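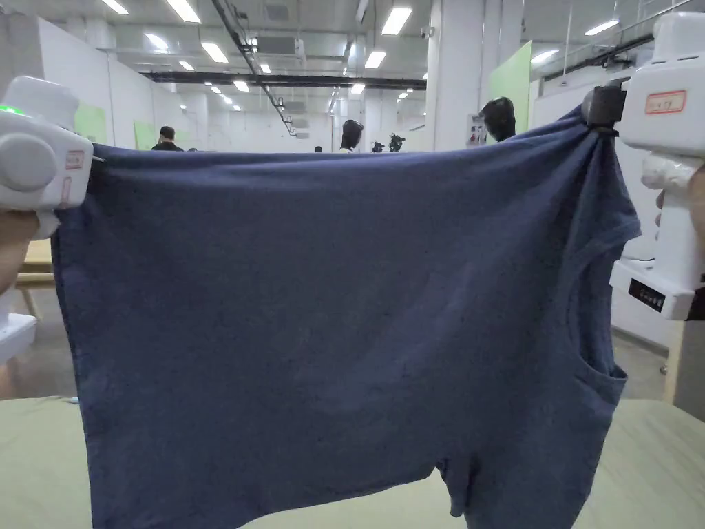
Folding by gripper: is this really the future of our jobs?

Pleten staff board > Work and conditions

dwalczak
Started on the new side at Skolleo this month. I came over from the Hedenska laundry, where I folded for years with my own two hands. Now I fold with a gripper in each one so that a machine can learn how. Management calls it "upskilling". Has anyone seen one of these schemes end with the same people still on the payroll?

Eylul_T
We're doing the same at Makowska. It's easier on the wrists than the press line, I'll give it that. And I sit down more than I used to.

hubert.m
Easier on the wrists? My thumbs are finished by dinner time. You can't feel the cloth through those things, so you pinch harder than you need to. A T-shirt I'd normally do without looking takes me ages.

Eylul_T
Depends how you hold them. Let the jaw do the pinching and keep your elbows in. I did 61 tops yesterday and went home fine.

dwalczak
61 would have got me a talking-to at Hedenska. That's my point. They're paying us to be slow at something we're good at, and sooner or later someone will ask why. 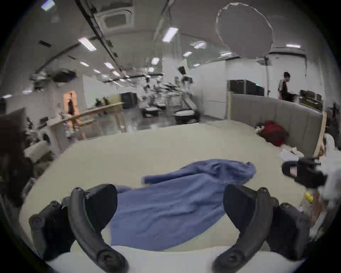

The other thing is the variety. One day it's shirts on a table, the next it's a long-sleeved top dumped on a bed, and you're meant to treat it as if you were at home. I asked the shift lead what happens to our 13 contracts when they've got enough. He said "we'll review in April". I've been reviewed before.

Teodor W
Bit gloomy. Somebody has to check the machines, load them, sort out the jams. When our place got the automatic feeder everyone said the same, and most of us are still here.

dwalczak
Most of you.

Teodor W
Fair. Two went. One of them wanted to.

hubert.m
A feeder moves sheets from A to B. Nobody had to teach it their own job first. I'd want something in writing about retraining, with a rate next to it, before I did another shift.

Eylul_T
I don't disagree with asking for it in writing. I just don't believe a robot will be doing fitted sheets any time soon. I've seen what ours does with a sleeve.

d_laskowska
Rep here. Ask for three things: the end date of the project, which grade you go back to, and whether the breaks count the time it takes to put the kit down. At our site the third one got sorted in a week. Still waiting on the other two — and I've chased twice.

dwalczak
Thanks, I'll put those in an email tonight and copy Hubert in. Will post whatever comes back.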